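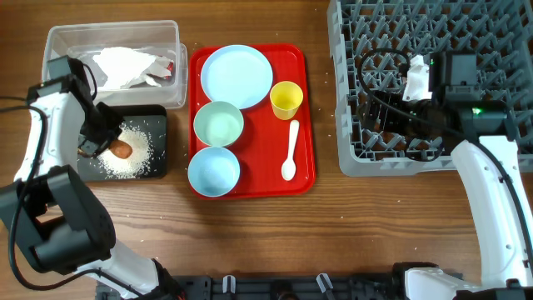 Balance vétérinaire Gurby 451
Réf. 804 | Clostbridge, matériel pour cliniques et refuges

Plateau extra-plat pour chiens, chats et autres patients qui n'ont pas demandé à connaître leur poids. La fonction « animal agité » fait la moyenne des mesures pendant que le sujet tourne sur lui-même, s'assoit à moitié dehors ou tente de rejoindre la salle d'attente.

Le tapis antidérapant se retire et se lave à l'eau tiède. Vous le laverez souvent.

Capacité : 150 kg (dogue allemand compris, propriétaire non compris)
Précision : 50 g
Mémoire : 1 000 pesées
Alimentation : secteur ou 6 piles AA, non fournies, comme toujours
Afficheur mural, câble de 3 m
Garantie : 2 ans, hors morsures

Existe aussi en version Gurby Mini pour furets, lapins et chatons, avec bac à bords hauts. Les furets en sortent quand même.

Tapis de rechange Kozłowski vendu séparément. Livraison depuis notre dépôt de Ziltetville, fermé en août.

Fiche mise à jour le 16/09/2020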